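Equipment plan: what we are asking for before May

Posted Sunday, February 4, 2018

The equipment request for the laundry work went in on Friday. Several people have asked what is in it and what was left out, so the main points are set out below. Wyn Beddoe has the full spreadsheet.

Hands and spares

The biggest line is spare parts for the hands. Fingers and thumb shells take most of the wear when the robot handles clothes in a basket, and at present we order them one at a time as they fail. Ming-te Cheng got quotes from Greletti and Trisow. Greletti is cheaper per finger, but delivery is 30 days. Trisow will hold a set for us if we commit to a year. We have asked for the Trisow contract, plus one complete right hand to keep on the shelf.
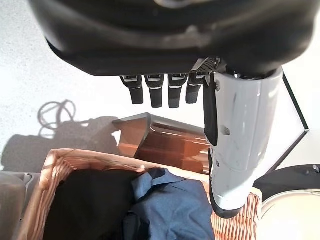

Washers and containers

We have budgeted for one more front-loading washer. Raghavendra Alva looked at used machines through Yip and found one for $380, with delivery included. A new one costs more than twice that, and we don't need the warranty. The used machine will not be plumbed in. Loading and unloading are the tasks we are planning for this year, and neither needs water.

Baskets and boxes are a small item, $131 for the year. We want a mix of woven, cardboard and plastic, as the grip is different on each one.

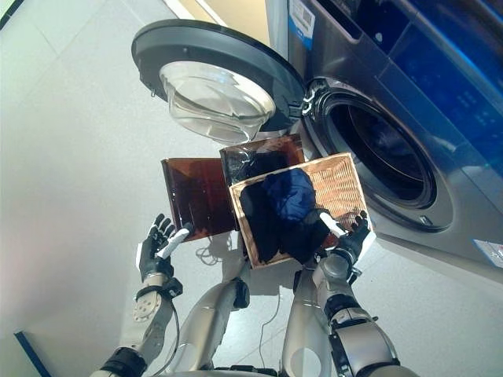 Clothing comes out of the same line. Tin-yau Au has asked that we buy plain shirts and towels in bulk and stop bringing things in from home, mainly so that we can replace an item with the same item later. Roughly 200 pieces should last until the fall.

Cables and floor space

Kwan-ho Yuen would like a proper overhead cable run for the second bay. The quote from Ido was higher than expected and covers work on the ceiling that the landlord may have to approve. We moved it to the next round and put in a smaller amount for clips, sleeves and floor covers.

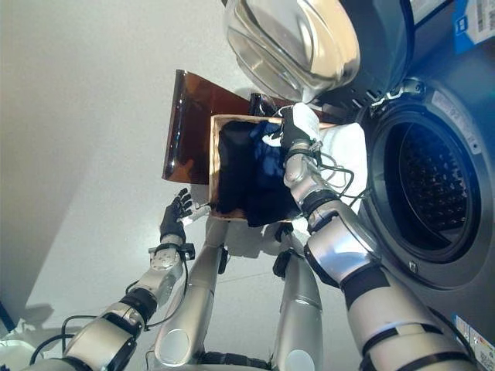
The second bay also needs its own power circuit before another washer can go in, and that comes out of the building budget. Wyn has asked for a date. If the circuit slips past May, the washer order slips with it, and the money can be carried over.

Left out this time were a second robot, a dryer and a folding table. The dryer is first in line if any of the quotes come in low. Changes to the list should go to Wyn by the end of the month, with a price and a supplier name.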